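Why I quit keeping receipts (mostly)

Thursday, July 9, 2026

Quick one today bc I have a dentist thing at two and the car is making the noise again.

So. Receipts. Paper. All of it. I have been meaning to write this since spring and kept not doing it, same as I kept not doing the paper itself.

Background for the new people: I moved twice in three years and both times I moved the same paper. Same boxes, same tape practically. Second move I didn't even open them. Just carried them up the stairs, swore, and put them in the closet under the coats. One of them said TAXES + MISC in my own handwriting. Never write MISC on a box. MISC is how you end up with a warranty card for a toaster you gave to your cousin.

What finally did it was the dishwasher. It's a Zandeo, came with the apartment when I bought it, and in May it started leaving a puddle. Called the number. Very nice woman, very patient, wanted the serial number and the date of purchase. Serial number, fine, it's on the door. Date of purchase, no clue, but I KNEW the last owner had left me a packet with all the appliance stuff because I remember thinking oh how organized of her. Three evenings looking for that packet. Three! Went through every box. Found my old lease, two passports (expired), a birthday card with a twenty in it, a parking ticket I had definitely paid, and 13 separate manuals for things I don't own anymore. No packet.

Packet was in the kitchen drawer. With the takeout menus. Warranty had run out in the winter anyway. Repair was 300 dollars and the guy was in and out before my coffee got cold.

I was so mad at myself I started on the boxes that same night, which I don't recommend, you should not sort paper angry. I threw out a vaccination record and had to go back down to the recycling in my slippers.

Ok so how I did it. Not a system. I've read the systems. I bought one of the systems, the Mirketti planner with the tabs, used four tabs, gave it up by Easter. This is just what I did.

First pass, no reading. Hardest part by far. You pick up a paper, you look at the top of it, you put it down somewhere. If you start reading you're done for, it'll be midnight and you'll be sitting on the floor with a letter from college. I let myself have one shoebox for letters and such and anything with real handwriting on it went in there without discussion.

Piles were: keep forever, keep for now, shred, recycle, and one I called "ask". Ask was stuff like the co-op papers from the old place where I truly did not know. The ask pile was huge at first and then I made some phone calls and it shrank to almost nothing. Most of it was stuff where the office has their own copy and was kind of surprised I still had mine.

Keep forever turned out so small. Birth certificate, social security card, the deed, divorce stuff, diplomas I guess, the dog's adoption papers (she's not a legal matter but she's staying in). Twelve things, give or take the diplomas. I'd been hauling around boxes and boxes to protect a stack as thick as a sandwich.

Keep for now is taxes and anything under warranty. I looked up how long to keep taxes and got different answers depending on who was asking and what kind of year you had, so go look up your own, I'm not your accountant. I don't have an accountant. I have Fakix, the tax program, and it yells at me in orange if I skip a box.

Shredding. I borrowed a shredder, it overheated. Let it rest, fed it again, overheated again. The dog hates it. After a few evenings of this I gave up and took the rest to Gavalas, the print shop next to the dry cleaner, they have a locked bin and charge by the pound. 96 cents a pound! I'd have paid triple. I stood at the counter feeling like I'd put down a suitcase I'd been holding since 2019.

Now the part people will want to argue about. I stopped keeping store receipts. Groceries, gas, drugstore, shirts. If it's something I might return, it goes on the fridge under the lemon magnet and when the return window's up it goes in the trash. That's the whole thing. If the magnet can't hold them I've been shopping too much, which has happened exactly one time, in the week after the breakup, and we don't need to go into what I bought.

My mother keeps all of hers. In envelopes, by month, with a rubber band around each year. She can tell you what she paid for a winter coat in 1994. I used to think that was a bit much and now I think it's kind of lovely, she reads them like a diary. Here's the week you had strep, look, three kinds of popsicles. But she actually goes back and looks. I never did once. Mine were just sitting there getting that faded way where the ink goes and you're storing a blank piece of paper. Thermal paper does that. If you need a receipt for something serious take a picture of it the day you get it, or in a couple years you'll have a nice little white ribbon.

Speaking of pictures. Someone in the comments last time asked if I scan everything. No. I tried! I scanned for one entire Sunday and named every file and by evening the names were things like "thing from bank 2 real one". I scan the keep forever stuff and the medical bills and that's it. The scans live in one folder called PAPER. If I can't find it by scrolling I figure I didn't need it.

Mail was the other half of the problem and I hadn't understood that until the boxes were gone and there was ALREADY a new pile by the door. A week, it took. So now I open mail standing up, next to the recycling, with my shoes still on. Sounds silly. Works way better than the pretty tray I had before, the tray was just a box with no lid. Anything with a due date gets paid right then on my phone or it goes in my bag and annoys me till I do it.

Got off a bunch of catalog lists too. You have to call some of them, which is insane, and one wanted my customer number off the back of the catalog, and I'd thrown out the catalog, so I had to wait for them to send me another one in order to ask them to quit sending them. It came. I called. It's supposed to stop in August. We will see.

Things I regret tossing: the paint colors from the hallway. That's all. I had the little card with the name of the color on it and it went in the recycling and now there's a scuff by the light switch that I can't match. I brought a chip of the wall to the hardware store in a sandwich bag and the kid at the counter held it up to the light for a long time and said "it's like, a white?" It's like a white. Thanks. So keep your paint cards, tape them inside a closet door or somthing.

Things I thought I'd regret and don't: all the old bank statements, every manual (they're all online, even the weird ones), pay stubs from a job where I was miserable. That last one felt great going in the bin. Ten out of ten.

Oh and money I found, since people always ask. The twenty in the birthday card. A gift card for a restaurant that closed. A check made out to me for six dollars from an insurance company, too old to cash. So that's twenty bucks against a 300 dollar dishwasher repair and whatever I spent at the print shop, I'm not going to do that math.

Is it perfect, no. There's still a bag of cords I haven't faced, and cords are just paper in another form as far as I'm concerned. Next month maybe. And I do still get a little jolt when somebody official asks for a document, like a pop quiz feeling, even tho I know right where it all is now. Last week the vet wanted the dog's rabies certificate and I had it in my hand in under a minute and I wanted the woman at the desk to be more impressed than she was. She just took it and made a copy.

Anyway if you've got a MISC box, go look in your kitchen drawer first. Under the menus.

I have to go, dentist. Will answer comments tonight or tomorow, and yes I'll post the soup recipe, I know, I know, I said that last time too.
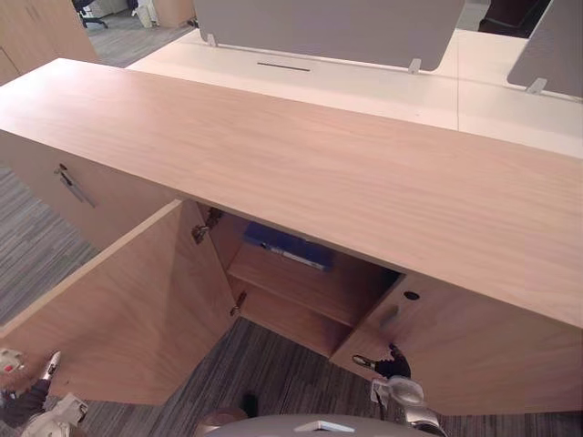
Oh, one more thing on the soup, start soaking the beans tonight if you want to make it this weekend. The canned ones go to mush.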